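March, 7:40 am - prep kitchen automation, Kelen site

Second week of shadowing the morning crew. Ingrid wants the task list frozen before Isaksson quotes the install, so writing this up fast before the 8:30.

Talked to Latrice at end of her shift. She has been on prep 11 years. Her main point: the fetching and putting away is when she looks round the room and sees what's running low. If the arm takes all the fetching she loses that. She'd happily give up reaching into the low cabinets (knees). Have split "fetch" into high and low on the sheet, 26 tasks total now.

Hsin-yi set the sim kitchen up as an L, sink on the side leg, oven and cooktop along the back. Arm on the floor inside the L.
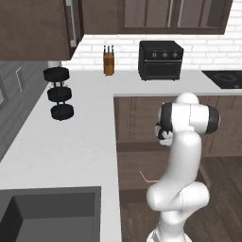 Problem with that spot is people. Latrice and Arūnas both cross there all the time, sink to cooktop and back. Arūnas says he would just start walking the long way and be annoyed by ten. Asked Hsin-yi for a version with the base moved off the walkway, even if we loose some reach. Also no humans in the planner yet!! Needs at least one moving body before we show the crew anything.

Jobs question came up again. Sotiris told them no hours cut before the review, but it isn't in writing anywhere. Latrice asked me twice. I don't have an answer, need one from Ingrid.

Who resets it when it stops? Odosard manual says "trained operator", crew heard that as extra work at the same pay. Fair.

To do
- low cabinet tasks first, knives stay with people
- 3 short training slots, paid, inside shift
- get the hours thing in writing - Ingrid
- rename it on the sheet, crew already calls it Arby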